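We use cookies to remember your preferences and to see which pages get read. By continuing to use this site you accept our use of cookies. OK | Read more

Indham Home Recording Club
Minutes of the July 2019 meeting

Present: most of the regulars, plus three new faces from the songwriting class (welcome, and please come back!). Apologies were received from both of our drummers.

1. Minutes of the last meeting

Agreed with one correction. The cassette deck we were offered is a three-head machine, and the owner would like that on record. It has been cleaned and the belts are new, and everyone who has heard it is very happy with it.

2. The cassette compilation

Lots to report and nearly all of it good. The compilation is finished! Fourteen songs, seven to a side, all written and recorded by people in this club on whatever they had at home. The master was played from start to finish before the meeting proper, and there was applause after side A, which went on long enough that we had to rewind a little of side B.

The running order is now fixed. The slow waltz stays at the end of side A, and the instrumental with the two autoharps opens side B. One member still feels the waltz should close the whole tape and asked for that to be noted. It was a good argument, and we did try it both ways.

The gap before the hidden track was discussed again. Agreed to keep it at 88 seconds. Anyone who falls asleep before then will have a lovely surprise.

First run to be 60 copies, dubbed in real time on our own decks. This will take a while, so a sign-up sheet for dubbing evenings is on the noticeboard. Shells will be clear with a mustard-colored label. The pale green was very close behind in the vote and we'd love to use it for the next one.
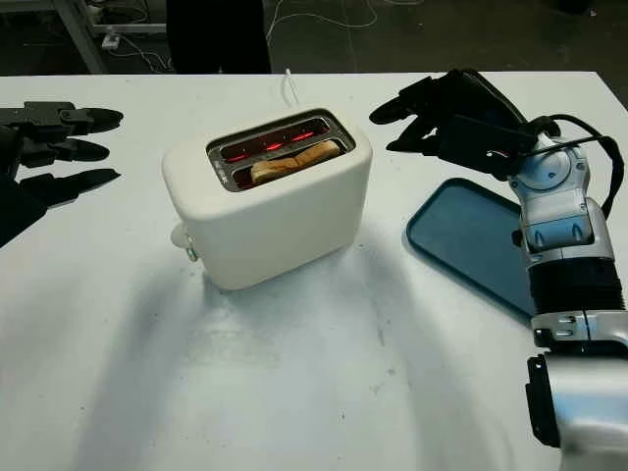

Toaster in use, with a slice in the near slot.

Title: still between two. Please send in your choice by the next meeting, and please, no third title at this stage.

ACTION: insert notes to be typed up with full instrument credits. If you played handclaps, you get a credit.

3. Money

The balance stands at $1,118 after paying for blank tapes and inserts. This is the healthiest it has ever been, mainly thanks to the February concert. Tapes will sell for $8 each. A suggestion that members get one free copy was carried without a vote, as nobody objected and several people cheered.

We talked for some time about whether to buy a second ribbon microphone. The first one has been out on loan almost without a break and you can hear it all over the tape, especially on the vocal on track four, which sounds like it was sung right next to your ear. Decided to wait until the tape has been on sale for a month, then look at secondhand prices.

4. Release show at the Cavalcanti

The Cavalcanti has offered us its upstairs room, with the house piano included and tuned on the day. Big thanks to them. The piano alone changes what we can do with the set, and two people have already asked to rearrange their songs for it.

Volent have said yes to headlining! For anyone who hasn't heard them, they are a four-piece from the other side of the county with three singers and a pedal steel, and their harmonies are worth the drive all by themselves. They will play last and have offered to back any of our solo acts who would like a full band for a song. Please take them up on this. Chord charts need to go over to them well ahead of time, in the key you really sing in and not the key you wrote it in.

Changeovers need to be quick. Agreed that everyone shares one drum kit and one bass amp. Guitar players should tune offstage.

Door price was left open. Under-sixteens get in free either way.

ACTION: poster to be drawn up by the member who did the tape artwork.
ACTION: ask the Cavalcanti whether we can set up a merch table on the landing.

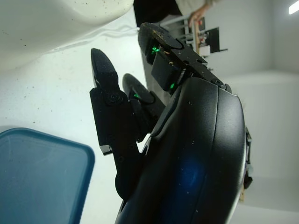

Robotic hand, close up.

5. Atetus

The Atetus online radio show has asked for a track to play ahead of the release, and they'd like a short spoken introduction to go with it. After a fun and rather loud discussion we picked "the one with the melodica," which is the song everybody was humming on the way out last time. The writer is thrilled and has already promised to keep the introduction under a minute.

Atetus would also take a live session later in the year if we can put together a small group. Six hands went up. Names to be sorted out by email.

6. Song swap

This month's challenge was to write a song with no chorus. Five were played, and the standard was wonderful. Particular mention for the one about the bus depot, which changes key in every verse and still gets home safely. Next month's challenge: write a song using only two chords, any tempo, any subject. Bring a lyric sheet if you'd like people to sing along.

7. Any other business

The box of quarter-inch cables is down to its last few working ones. A soldering afternoon was proposed and warmly received. Bring your dead cables and we'll see how many can be saved.

Somebody left a capo and a green songbook at the last meeting. Both are in the cupboard with the mic stands.

The library has asked for a copy of the tape for its local music shelf. Agreed, with pleasure.

Next meeting at the usual place and time. Dubbing sheet to be filled in before then, please.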